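Working rules for humanoid trials in wet rooms: second revision

The second revision of the wet-room working rules takes effect at Flaltham on June 24, 2026. It replaces the draft circulated in February and applies to every humanoid task carried out in a bathroom mock-up, whether teleoperated or autonomous. Kitchen and laundry tasks stay under the general domestic rules until Mudassar Janjua's group finishes its own review.

Most of the text is unchanged. The sections on cable management, hand contact and stop authority were rewritten after comments from the Prenau and Drarngate sites. Krystyna Walczak edited the final version and holds the master copy.

Cables. A tethered robot in a small room has two cable problems, one overhead and one on the floor, and the draft treated them as one. They are now separate clauses. Overhead bundles must have enough slack for the full forward lean of the task plus one step in any direction, and must be checked with the robot in its most extended posture. Checking at the neutral stance is no longer accepted. Floor cables must leave the robot on the side away from the next planned step. If the task requires a turn, the operator stops, the floor cable is moved by hand, and the task resumes from a saved pose.

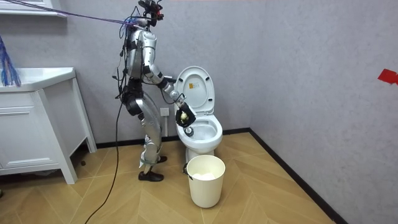 Small rooms also limit where a person can stand. The revision sets a keep-out zone equal to the robot's arm reach plus the distance it would cover in a forward fall. In most bathroom mock-ups this takes in the whole floor, so the spotter stands outside and watches through the opening or on a monitor. A spotter may enter only after the drives are disabled and the operator has confirmed this aloud. A raised hand or a nod does not count as confirmation.

Hand contact. Each hand is now classed as clean or sanitary for the duration of a session, and the class is written on the session sheet before power-up. A hand that has touched a toilet, a trash bin or a floor is sanitary until it has been wiped down and signed off. It may not be used for food items, dishes or towels in the same session. Where a multi-fingered hand has exposed joints, wiping is not enough and a glove or cover is required. Adeel Rana has a list of covers that do not interfere with finger closure; please ask him before ordering others.

Grip force for small objects held over an open bowl is to be set at the lowest value that passes the drop test. The test is 13 consecutive holds without a slip, repeated whenever the cover is changed. An object that falls into the bowl ends the run. It is retrieved by a person with the drives disabled, and the run is logged as incomplete even if the rest of the task could have been finished.

Stop authority. The draft gave the stop to the operator alone. Under the revision, the operator and the spotter each carry one, and either may use it without giving a reason. Restart requires both. Laiba Usmani asked that stops be recorded without names, and this has been adopted.

Inspection intervals. Wrist and elbow seals are inspected every 73 operating hours in wet-room use. Floor cables are replaced at 1,000 hours or at the first visible damage to the jacket. The Bañuelos site had asked for 2,000 hours; the request was declined for wet rooms and remains open for dry ones.

Session sheets in the old format may be used up, provided the hand class is written in the margin. Questions on the cable clauses go to Faisal Kiani. Comments on anything else should be sent to Krystyna Walczak with the clause number in the subject line.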